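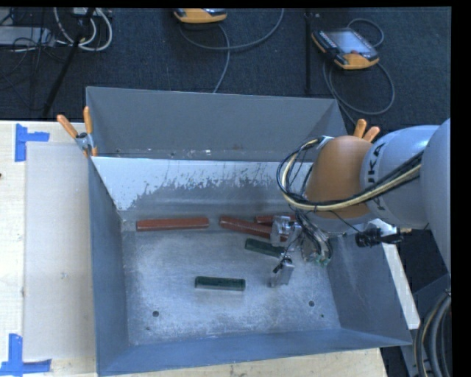
Figure 3. Bin-picking cell at the Zusel site, arm over the bin, red and green blocks on the floor of it.

4.2 What changed for the pickers

The cell in Figure 3 is the small one, used for block sorting before parts went over to the main line at Trirnulano. Metal bin, sloped walls, worn inside. Blocks end up near the back wall or bunched together, and those are the picks operators talked about most in interviews. An isolated block is easy. Two or three side by side — less so, and the fingers have to come down close to a neighbor.

Before the cell, picking was hand work at both sites. Operators stood, reached, sorted by color, passed on. After, the same people were called "cell attendants" (Rarska's term, we keep it here). Pay grade unchanged. The job is mostly watching, clearing, restarting. We logged 638 attendant interventions over the study period, of which 364 were re-spreads, meaning the attendant stopped the arm and moved blocks apart by hand. Another 125 were restarts from the pendant with nothing touched. The rest were mixed and we did not code them furhter.

Re-spreads matter for two reasons. First, they never show up in the vendor's uptime number, the Pereyra software counts them as idle. Second, attendants saw them as the actual skill. Several said they could tell from how the bin had been filled whether the next few picks would go, and would step in early. Supervisors at first read this as impatience. Later one shift wrote it into the handover sheet.

Complaints. Less shoulder and wrist pain, reported by most. More boredom, also most. Talk between stations dropped — one attendant per cell, fenced, and the old bench had room for four. Breaks got shorter at Zusel but not at Trirnulano, we don't have a good explanation. Night shift attendants liked the cell better then day shift did.

Training was thin. More than 92 minutes for no one, pendant included. Attendants learnt the rest from each other at shift change, see 4.3 for what got passed on and what got lost.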